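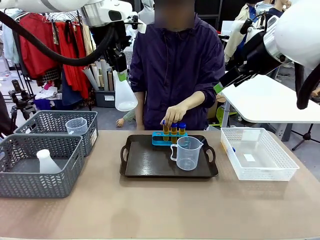 I got to the Didley open day twenty minutes after the doors opened and the line for stickers already went down the stairs. They give you a sticker with your first name on it, and mine fell off before I reached the second floor, so I spent the afternoon as a stranger. Fine by me!

If you haven't been, Didley is the robotics workshop over the old Mevel showroom in Drenunholm, and once a year they let the rest of us walk in and get underfoot. Last year it was one evening in March and I missed it with a cold. This time they stretched it over a whole afternoon (July 30, 2026, for anyone keeping a scrapbook) and 573 people signed in at the door. I know the number because it was chalked up by the exit, with a big wobbly circle drawn around it.

I went for the lab table. My niece is starting chemistry in the fall and I'd promised her a full report. The idea is a two-armed robot working at the same table as a person, with the kind of stuff you'd find in a school lab: test tubes with blue screw caps, a flask, a measuring jug, a tray, a few plastic baskets to sort things into. The tubes had an amber-orange liquid in them and I heard at least four guesses about it from the people near me, most of them apple juice. I didn't get an answer, so my niece will have to live with the mystery.

What I liked was how ordinary it all felt. I'd pictured glass walls and somebody in goggles telling us to stand back. But you could get nice and close, and the person at the table was in a regular zip-up jacket, leaning in over the tray with a hand on one of the caps while the robot had hold of a white flask by the neck. I'm forever knocking things over in my own kitchen, so I have a lot of respect for anyone (or anything) that can hold on to a flask with a crowd breathing on it.

The staff told us the table has been running practice sessions since March, 1,382 of them so far, and that most of those were dull. I appreciated hearing that. A session can be one tube moved from one spot to another and then back again, and then lunch. One visitor asked if it could do dishes, which got a laugh, and then a pretty serious ten-minute talk about why wet plates are hard. I learned more from that than from the printed handout, which I left on the bus anyway.

There was also a short talk in the Stępień room at the end of the hall. It was hot in there and the chairs were the folding kind, so I only lasted through the first half. The part I caught was about money. Didley wants to set up a second table that school groups can book, and they need $2,700 more to do it. There was a jar by the coffee, and a sign-up sheet for teachers that had gone onto its second page by the time I left. I put in what I had in my coat, plus a button by mistake.

Kids were everywhere, by the way, and the grown-ups kept having to be asked to let them through to the front. I was one of those grown-ups. Sorry!

My one complaint is the coffee, which ran out early. They'd do well to put up a few more signs, too, as I walked into a supply closet looking for the restroom and so did the man behind me.

School bookings for the second table should open once the money's in, and Didley says it will post the dates on the door downstairs. I'll go back for that one if they let me, and I'm bringing my niece so she can ask about the orange stuff herself.

Recent items
Mevel showroom windows get a fresh coat of paint
Drenunholm bus route 3 back on its old stops
Library book sale moves indoors
Where to swim near Drenunholm this summer
Lost and found: one gray glove, one accordion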